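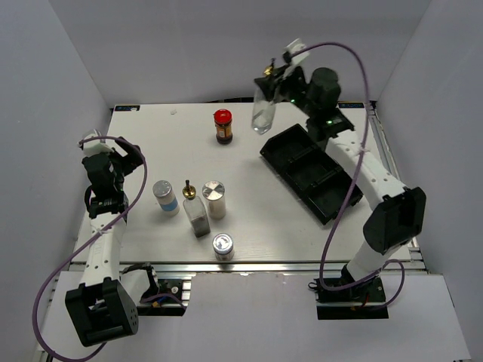 Sorting by Habit: Where Household Waste Ends Up in Rodby
Project report, spring term
27 July 2021

1. Background

Rodby introduced separate collection for glass, plastic and food waste in January. The leaflet promised that the new system would be "simple for everyone." It then ran to 10 pages, two of them on yogurt lids. Our group wanted to know how people decide which bin to use when they haven't read it.

2. Method

We sent a short survey to every address in the Widberg and Ladefoged districts, 1,501 in total, and got 70 replies. One was a complaint about parking. We kept it in the folder but left it out of the tables.

We also asked people to keep a waste diary for a week. Most diaries were very tidy for two days and then stopped.

3. Results

Glass gave people little trouble. Plastic was another matter: bottles went in the right bin, while film, trays and anything with a paper label went wherever there was room. Several replies said the deciding factor was which bin stood closest to the door – a factor the leaflet does not discuss.

Widberg households said they rinsed their containers more often than those in Ladefoged. We have no way of checking this, and Widberg may just be better at surveys.

4. Weak points

The reply rate was poor, and people who answer questions about trash probably like the subject more than most. Our first draft also mixed up the two districts in the main table.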